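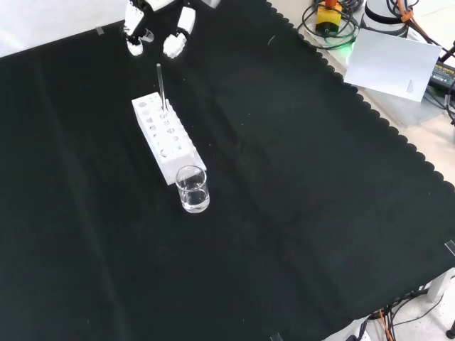 I've been fussing about what goes underneath glassware for most of my adult life, and I've landed on a position I'm willing to defend at parties: put down a black cloth. Any dark cloth will do in a pinch, but black is best, and I don't care if it has a frilly border. A clear tube in a white rack, with a little beaker of water in front, is about as hard a thing to look at as you'll ever put on a pale table, and on black it's easy! You get the shine down the side of the tube and the bright ring of the beaker's rim, and the holes in the rack go properly dark so you know where you're aiming. Mine is scalloped along the edge and looks like it ought to have a cake on it. I've been teased. I'm fine.

I teach an evening chemistry class for grown-ups at the Zudstead center, and before that I washed glassware for a living at a water testing outfit called Grenar, so I come at this from the sink end of things. At Grenar the benches were a sort of oatmeal color, and every one of us put an elbow through something sooner or later. My first August there I swept a beaker off the end of a bench while reaching for a pencil. I'd been looking straight at it. It was clean and clear and the same no-color as everything behind it, and my eyes just went through it and on to the pencil.

The breakage sheet got read out loud every year (they really did this, over donuts) and the year I left, it came to 335 pieces. Everybody laughed and somebody blamed the new people. I remember thinking, look at the benches. Paint the benches!

Who cloth is for

Now, I should say what I mean by glassware work, because if you're boiling things or pouring acid then please ignore me and go read your lab's own rules. Cloth soaks things up and cloth burns. I'm talking about the water stage, where a person who has never held a test tube learns to put it in a rack without that horrible little clink. Plain tap water, no flame, nothing you'd mind getting on your sleeve. I think this stage ought to go on a lot longer than it does, and most courses I've seen give it ten minutes and then hand out goggles.

Hagos Abdella, who taught the class before me and whose notes I still have in a shoebox, gave it three entire evenings. Three! The first was just carrying. The second was racks. The third was pouring, and people who'd grumbled through the first two went quiet for that one, since you can hear a bad pour from across a room. I thought it was excessive when I took over and I cut it down to one evening, and then I spent the rest of that term buying tubes. It's back to three now.

The rack evening is the one I'd fight for. A rack looks like the dullest object in the building. Then you try to lower something thin and slippery into one of those holes and find out that your hand has opinions. People come in at a slant. They stare at the top end of whatever they're holding when the bottom end is the bit that matters. They brace against the rack and the rack slides. I tell them to come straight down, slowly, and to let go only once it's resting on something, and I must say it fifty times a night.

I start them with a glass rod, by the way, before a tube. A rod has no lip, you can hold it anywhere along its length, and the skinny bottom end makes you find the hole with your eyes. Once you can do a rod, a tube feels like parking a car in a field.

Tape the corners

My one concession to the anti-cloth people (I've met two, and they were both very tidy) is that a loose cloth is worse than no cloth. It bunches, it creeps toward you when your forearm drags, and if the rack goes along for the ride you've got a mess. So tape it down. A strip of clear tape at a corner and a few more bits wherever the edge wants to lift is plenty, and clear tape is better than the colored sort as it doesn't give your eye something silly to land on. Fold lines don't bother me. I used to iron mine, and I've stopped, and the glass hasn't noticed.

Lint does bother me a bit, I'll admit. Black cloth shows every white speck in the county. I've decided to treat that as a point in its favor, because whatever shows lint will also show a sliver of glass if you get down low and look across it, and I'd much sooner see the sliver. Shake it outside afterward. Don't ever wipe it with your bare palm, please, not even when it looks clean.

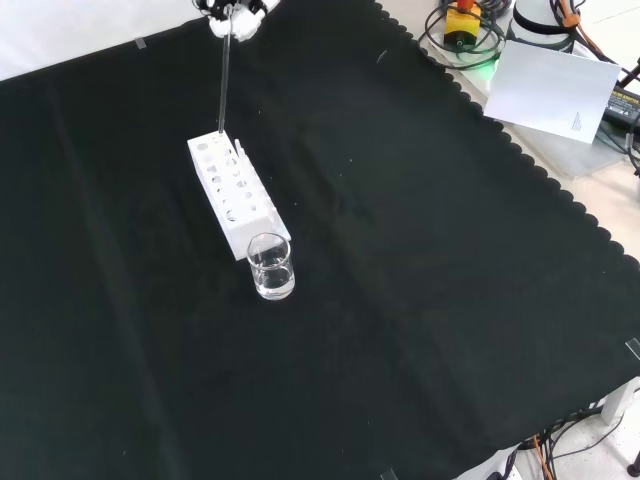
The beaker belongs in front

Here's where I lose some people. I like the beaker of water right up against the near end of the rack, close enough to be touching, and everyone who's been properly trained tells me that's crowded. They want a hand's width between things. I understand it! But the gap is where sleeves go. If the beaker and the rack make one shape on the cloth, your arm treats them as one shape and swings around the lot. Put the beaker off by itself and it's a little island, and sooner or later a cuff finds it.

A small beaker, too. Grenar had a shelf of enormous ones and beginners always grabbed the biggest, thinking it would be steadier, and then they had a great heavy jug of water they couldn't pour from neatly. Give them something short with a spout. Put in as little water as the job needs. A shallow bit in the bottom is plenty for rinsing a rod or practicing a pour, and if it does go over you need one paper towel and nobody has to be embarrassed. The marks on the side are for later, when they start caring how much is in there, and you can tell a class is ready when someone crouches down to read them without being asked.

As for the rack itself, buy plastic, buy white, and get one with different sized holes. The fancy wooden ones are lovely on a shelf. White against black cloth is so easy to see that I've stopped explaining why, and mixed holes mean that the same rack takes a fat tube on Tuesday's terms and a thin rod on anyone's. I had a Priveo rack that did eight years before a student sat on it. The old Asfaw catalog, which I read in the bath like other people read novels, had pages of beautiful metal ones and I wanted every single one of them, and I'm glad I never had the money.

The other thing about a rack, and I feel strongly about this, is that you shouldn't fill it. Beginners love a full rack. It looks scientific. It also means that every time you lift one tube out you're threading past its neighbors, and that's how you chip two for the price of one. Leave most of the holes alone and work with a single piece of glass until your hands calm down. A rod standing by itself in a rack looks a bit lonely, I know, but you'll see exactly where it is, and so will the person reaching past you.

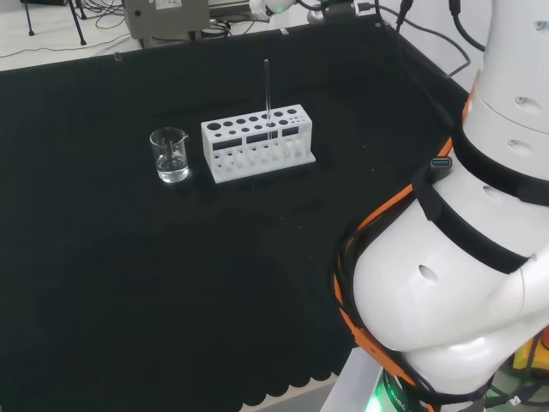
Can you use the same cloth for real experiments later on?

Keep it for water and put it away when the chemicals come out. A bench surface or a proper lab mat can be wiped down after a spill, and a cloth will hold on to whatever lands on it. I hang mine on the back of the door once the water evenings are over.

People ask me that every term, and it's a fair thing to ask, as they've usually grown attached to the cloth by then. My answer is that the habits come with you even if the cloth doesn't. You've learned to look at the bottom of the rod. You've learned where your elbow goes. A gray bench is still harder to see on, and I still wish somebody would make them darker, and I've written to the Zudstead center to say so and had a polite reply about budgets.

My current cloth came off a remnants table. The woman at the register asked if it was for a wedding, and I said it was for test tubes, and she gave me a discount. It's got another couple of terms in it, I'd say, and after that I'll go back and see what else she has in black.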